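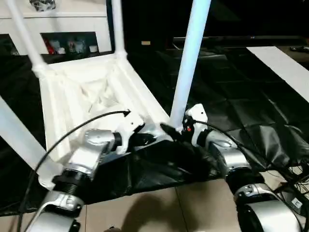 D. Costigan
Applications Engineer, Prollstead
Revised Jan 19, 2024

Section 3. Planning and Budgeting for a Two-Arm Station

Read this section before you request a quote for the Hustar two-arm station. Unpacking and mounting are covered in Section 4.

3.1 Define the work

1. List every object the station will handle in its first year. Include the awkward ones. A plastic chair turned legs up on a floor sheet needs one gripper on the seat frame and the other at the base of a leg, and that kind of job sets the reach you have to pay for.

2. Weigh each object and measure its longest side. Enter both on the planning sheet at the back of this manual.

3. Mark which objects need both arms at the same time. If none do, stop here and ask for the single-arm price list.

4. Decide whether the work will be done on the floor or on a table. The arm mounts differ, and they can't be exchanged once the order has shipped.

Note: Objects that change shape when gripped, such as bags and thin-walled tubs, should be listed separately. Send samples if you can.

3.2 Measure the space

1. Measure the work area with the doors of any nearby cabinets open.

2. Allow clear floor on all sides of the object at its largest. For a chair, measure across the tips of the legs.

3. Note the type of floor. Tile is acceptable. If you plan to cover it, price the sheeting as a supply item and expect to replace it.

4. Mark the nearest power outlet and the route the cables will take to it.

Caution: Cables that run along an arm need enough slack for full travel. Don't shorten them to tidy the station. Damage from shortened cables is outside the warranty.

3.3 Build the budget

Set up four lines: arms and controller, grippers, site work, and running costs. Buyers who put everything on one line usually leave out the last two.

1. Arms and controller. Use the figure on your written quote. List prices leave out freight.

2. Grippers. Order one spare for each station. Replacement finger sets are $339 each and are sold by the set only.

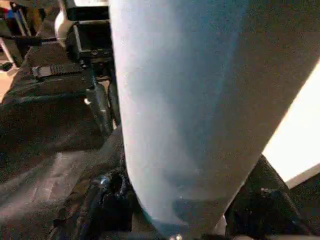

Fingers should be budgeted by hours of use. With smooth plastic parts, plan on one new set for every 3,000 hours. Rough or dirty parts wear the pads faster, and you should ask us for a figure based on your samples.

3. Site work. Include electrical work, lighting, and floor covering. Get a local price for the electrical part before you fix the total. Bright panels or windows facing a wrist camera may have to be shaded, so put blinds on this line too.

4. Running costs. Include the Pirnomano software license, which renews every June, and operator training. Training takes some 16 hours per person. Count the wages for those hours as well as the course fee.

Note: The license is charged per station. A second pair of arms on the same controller doesn't need its own.

3.4 Before you place the order

1. Check the quote against the planning sheet, line by line.

2. Confirm that the mounts match the choice you made in 3.1, step 4.

3. Confirm the delivery entrance and its width with your building manager.

4. Ask for the lead time on grippers. They often ship separately from the arms.

5. Sign the planning sheet and return it with the purchase order. Orders received without it are held.

Caution: Don't schedule site work to finish on the delivery date. The floor must be clear and the outlet live before the crates are opened.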